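Parnulel hand cream – progress report to the Rathjen fund, November
Prepared by Amber Gosling, formulation lead

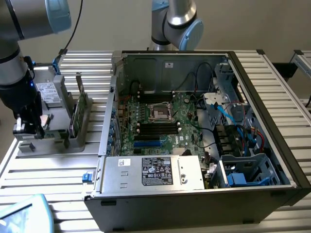
1. Stability testing
Batches A and B have finished the second month of storage at room temperature and in the warm cabinet. Viscosity and pH stayed within limits in both. Batch B shows a slight yellow colour at the higher temperature, which Sivaprasad Bangera traces to the shea fraction. He has asked Brorner for a more refined grade.

2. Preservative
The first challenge test passed for bacteria and was marginal for mould. The preservative level has been raised within the permitted range and the test is being repeated. Results are due before the next report.

3. User panel
Of the 200 panel places, all but 10 are filled. Ju-won Ok has rewritten the questionnaire – the earlier version asked about scent and skin feel in one item, and the answers could not be separated.

4. Packaging
Ciketti supplied 2,000 aluminium tubes. Two cartons arrived with dented shoulders and have been replaced at no charge. Cap torque is still to be checked.

5. Spending
Spending is within budget on every line except lab fees, where the repeat test was not planned for. We ask to move the unspent travel amount to cover it. Joscha Kettler will send the revised sheet separately.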